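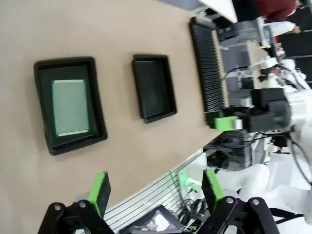 Large tray, small tray and slotted rack on the tan table.

# Stinthorpe board sorting set

2 comments · 4 shares

Notes and pictures on keeping bare prototyping boards in order at the Stinthorpe bench. Put together by Cempaka Wuisan and Lộc Huỳnh. The set has 458 records, each with a short text note.

## Layout

- Large black tray: incoming boards, laid flat, dotted grid up.
- Small black tray: boards waiting for a second look.
- Long black rack: checked boards, one per groove, standing upright.

The trays sit side by side on the left. The rack goes on the opposite side with its end bar toward the near edge. Keep the middle of the table clear.
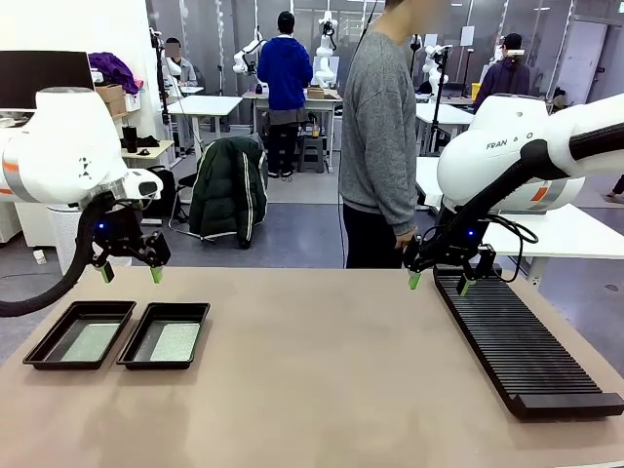

## Known gaps

Tray names changed in September. Older notes call the small tray "Sinaga" and the rack "Prerumitz". Both names are still in the index and should be read as the same items. Grooves are not numbered, so a note gives the board but not its slot.

Last edited 28/09/2020

Share 4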